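Umlow Guidelines
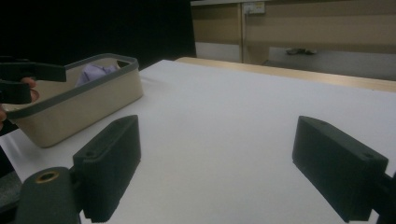
Two hand-held grippers at a white tabletop, with a lavender cloth in a basket.

The Umlow Guidelines are a set of voluntary rules for recording manual tasks with hand-held grippers, so that the recordings can be used to train robot arms. They cover the workspace, the condition of the tools, the conduct of the operator and the labeling of each recording. The first edition had 18 rules. The current edition has 44, grouped under five headings.

Background

The guidelines grew out of a shared handbook kept by two workshops, Silarari and Clusetti, which had been exchanging recordings and found that their habits did not match. One started each take with the jaws open and the other with them closed. Leire Arrieta edited the handbook into a single text and removed most of the advice that applied to only one site. The name comes from the building where the drafts were discussed.

Workspace

The work surface should be plain, evenly lit and free of items that play no part in the task. Containers are placed before recording begins and are not moved by hand during a take. Furniture and fittings beyond the table may stay in view, but should not be rearranged partway through a session. Cables must be kept clear of the jaws.

Grippers

Jaws are checked for cracks, loose fasteners and uneven closing at the start of every session. A tool that has been dropped is checked again before use. When two grippers are used, each is assigned to the left or right hand and keeps that assignment for the whole session. Fingers are replaced in pairs.

Cloth and other soft items

Soft items have their own section, added in the second edition. Cloth may start folded or crumpled, but the label must say which. Operators are told to grasp it with the jaws only – a take in which bare fingers touch the cloth is marked as assisted and stored separately.

Operators

Operators work at a normal pace and may stop at any time. A rest is required after 84 takes. Failed attempts are kept and labeled as failures unless the recording itself is damaged.

Review and criticism

A reviewer who did not make the recordings checks a sample from each batch. In one trial at the Edwards workshop, 333 takes were reviewed twice, and most disagreements concerned where a task should be considered finished. The rule on end points was later rewritten. Some users still regard the workspace rules as too strict for recordings made in homes.

See also

Teleoperation
Learning from demonstration
Robot end effector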